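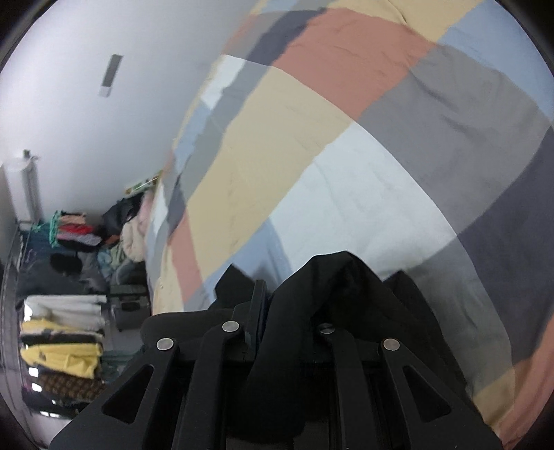 Florian Eberhard did not set out to work in household textiles. He trained as a municipal accountant, spent the early part of his career reviewing water and road budgets, and came to the Sonville Linen Exchange when the city asked him to look over its books. He stayed on as director. In a conversation at the Exchange's office, he spoke about what people keep in their closets, how institutions buy bedding, and why he believes the two subjects belong together.

The Exchange collects used sheets, blankets, duvet covers and towels from households in Sonville, sorts and launders them, and passes them on to shelters, student residences and families moving into their first home. Last year it placed 1,303 sets of bedding. Eberhard is careful with that number.

"A set, for our purposes, is a bottom sheet, a cover and a pillowcase," he said. "They do not have to match. If we insisted on matching, the figure would be much smaller, and the people who need bedding would be waiting longer for it."

Much of the Exchange's work is invisible to those who receive its parcels. Donations arrive mixed with clothing, curtains and the occasional tablecloth. Each piece is checked for tears, measured, and given a size label, as the original labels have often faded or been removed. Sizing is the most frequent source of error. A sheet sold as a double in one country may be too narrow for a double mattress in another, and older mattresses tend to be thinner than those sold today.

"We used to trust the label," Eberhard said. "We had a residence return an entire delivery to us. Every fitted sheet in it was too shallow. They were good sheets, clean and folded, and they would not stay on the beds. After that we bought measuring tables."

The measuring tables were built by Caker, a joinery firm with premises near the rail yard. They are marked along two sides so that a worker can read the width and length of a sheet without handling a tape. Eberhard credits them with a large part of the improvement in the Exchange's returns, although he noted that the staff had to be persuaded. Several had worked with tapes for years and were faster with them, at least at first.

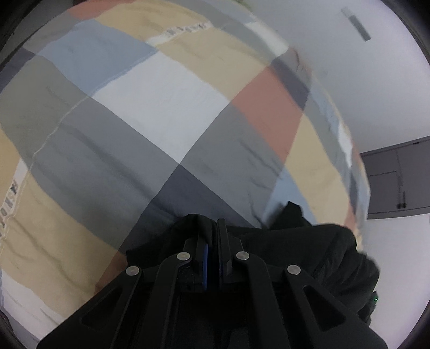 SONVILLE, December 2019

Winter is the busiest season for the Exchange. Requests for blankets begin to rise in the fall and remain high until April, when the shelters reduce their capacity. Donations follow a different pattern. Households tend to clear their closets in the spring, and what they give in spring is rarely what is asked for in winter.

"We receive summer covers when we need winter ones, and heavy blankets when the weather is turning warm," Eberhard said. "For a long time we treated this as a storage problem. We rented more space. I now think it is mainly a problem of communication, and we are trying to treat it that way."

Beginning this fall, the Exchange has published a monthly list of the items it needs most. The list is short by design. The first edition named 17 items and drew few responses. Later editions have named no more than four, and Eberhard reported that people now arrive at the door with the list in hand. Single duvet covers have appeared on every edition so far. Decorative cushions have never appeared, and the Exchange continues to receive them in quantity.

The list is distributed through a scheduling service called Skuvevent, which the city already used for library programs and public meetings. Residents who sign up receive a notice before each collection day. Eberhard described the arrangement as modest and inexpensive, and said that he had declined several proposals for a dedicated application.

"People do not want another thing on their telephone in order to give away a sheet," he said.

Asked about the condition of what is donated, Eberhard was measured. He does not share the view, common among his counterparts elsewhere, that quality has fallen sharply. In his experience, cotton sheets bought 20 years ago and cotton sheets bought recently arrive in similar condition, provided they were washed with some care. What has changed is the share of blended fabrics, which dry quickly but pill at the center of the sheet, where the sleeper's weight rests. Pilled sheets are not given to residents. They are cut down for use as dust covers or sold by weight to a recycler.

Patterned covers present a question of their own. The Exchange once followed an unwritten rule that institutions should be sent plain white linen and that anything bright or printed should go to private households. The rule had a practical origin – white linen can be washed together at high temperatures – but it was also, in Eberhard's words, "a decision about other people's taste that we had never discussed with them."

The matter came up during a review of the student residences. Residents were asked whether they had any comment on the bedding supplied. Most of the replies concerned warmth and size. A considerable number, however, asked whether the covers could be something other than white. The Exchange adjusted its practice the following term, and residents may now choose from a shelf of covers in the laundry room of each building. The plain ones are usually the last to be taken.

"I would not draw a large conclusion from it," Eberhard said. "Some people like stripes. Some people have lived with institutional white for long enough. We had the covers already, and it cost us a shelf."

The wider subject, in his view, is procurement. Public bodies in the region typically buy bedding under multi-year contracts that reward the lowest unit price. Such contracts make little provision for repair and none for reuse. A sheet with a loose hem is discarded, and a replacement is drawn from stock. Eberhard has proposed that a portion of each contract be set aside for mending, and he has offered the services of the Exchange's sewing room for a trial period.

The sewing room, known to the staff as Kun after the brand name on its first machine, occupies a former archive on the second floor. It handles hems, elastic and closures. Duvet covers are the most common repair, and the fault is nearly always at the opening, where buttons are lost or a zipper has pulled away from the seam. The room has set itself a goal of 1,000 repairs in the coming year. Eberhard acknowledged that the goal would require a second person at the machines on most days, and that the position has not yet been funded.

He was less willing to speculate about the long term. Comparable exchanges have grown quickly and then closed, in some cases because they accepted more material than they could wash. The Sonville Exchange limits its intake to the capacity of its own laundry and turns donors away once the week's bins are full. The practice has drawn complaints. Eberhard has answered most of them personally, by letter.

"It is uncomfortable to say no to someone who has carried two bags up the hill," he said. "I tell them which day to come back, and most of them do come back. The alternative is a room full of damp blankets, and I have seen that room."

At home, he said, he owns four sets of sheets and considers this to be one too many. The fourth was a gift. It is a large flannel set, suited to a bed he no longer has, and he has intended for some time to bring it in.

The Exchange accepts clean bedding and towels during its regular collection hours. Items should be dry, folded and free of pins. Pillows and mattress pads cannot be accepted. The current list of requested items is posted at the entrance to the office and at the main desk of the Sonville public library.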